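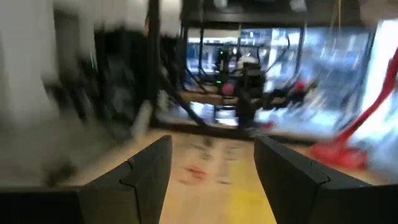

## Getting the marks out of a wood tabletop

20th August

The table has needed attention since May. I bought it secondhand for 87 dollars, and the pale wood looked clean when I got it. A light top shows everything, though. There is a small red mark on it now with faint darker scuffs and streaks around it, and closer to the near edge there is a yellowish patch that I still can't name. It could be tape or it could be a marking of some kind.

I put off doing anything because I had the wrong idea about how to do it. My plan was to sand the whole top and oil it again. Bimla Dhillon, who refinished her own kitchen table a few years ago, told me to leave the sander in the closet until I had tried the easy things. She was mostly right.

### What I bought

- A bottle of Norkach wood soap, the unscented kind
- Two sheets of 600 grit sandpaper
- A plastic scraper
- A small can of Undora clear oil
- Cotton rags, which I already had

I also looked at the Tullix paste cleaner, but the label said to test it on dark wood first and had nothing to say about light wood, so I left it on the shelf.

### Soap first

I mixed the soap weaker than the bottle says – one capful to a half bucket of warm water – and washed the whole top, going with the grain. Then I wiped it with plain water and dried it right away. It took longer than I expected. I went over it a second time before lunch.

The soap took off a good amount of gray grime I hadn't known was there. The scuffs got lighter. The red mark stayed the same.

### The red mark

I tried rubbing alcohol on a rag, dabbing instead of rubbing. A little pink came up on the cloth and then it stopped. I waited for the wood to dry and tried again with the same result. That tells me most of it has gone into the grain, and whatever is left will have to be sanded or lived with.

I used a piece of the 600 grit folded in thirds and worked by hand with very light pressure. Ten strokes, wipe, look, ten more. The mark faded but the spot started to look lighter than the wood next to it, so I widened the area to blend it in. If you do this, start wide. I wish I had.

The scuffs came out at the same time. Most of them were only in the finish.

### The yellowish patch

I went at it with the plastic scraper held nearly flat, and nothing lifted. I then laid a warm damp rag on it for ten minutes and tried once more. Still nothing. I'm going to leave it alone for now. It isn't hurting anything, and I don't want to dig into the wood over a bit of color.

### Oil

I let the top dry overnight before oiling. One thin coat, wait fifteen minutes, wipe off everything that hasn't soaked in. The sanded spot drank up more than the rest and needed a second pass. Lay the oily rags out flat outside to dry – they can heat up and catch fire if you leave them balled up in the trash.

Up close I can find where the red was. From a chair I can't.

### Still to do

1. Second coat of oil next week.
2. Ask at the Uniyal hardware counter about the yellow patch.
3. Felt pads for the bottoms of things that get dragged across the top.
4. Do the underside, which I have never cleaned at all.

Bimla says two coats will hold for a year with normal use. I'll post again after the second one.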